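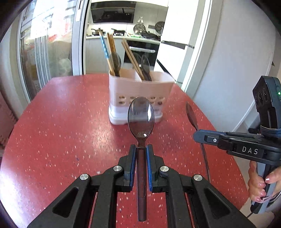
Week 6: Charter schools and who approves them
Instructor: Homa Tehrani

A charter school is publicly funded but run by its own board under a contract, the charter. The body that grants it is the authorizer — in some states a district, in others a state agency.

Terms to know: authorizer, renewal, enrollment cap, lottery.

Case: Jundora applies to open with 600 students. The district says it will lose funding but keep most of its building costs. Read both letters in the packet.

Write 3,000 words or less on whether the district should have the final say. Drafts go to Farhad Soltani by 12 noon.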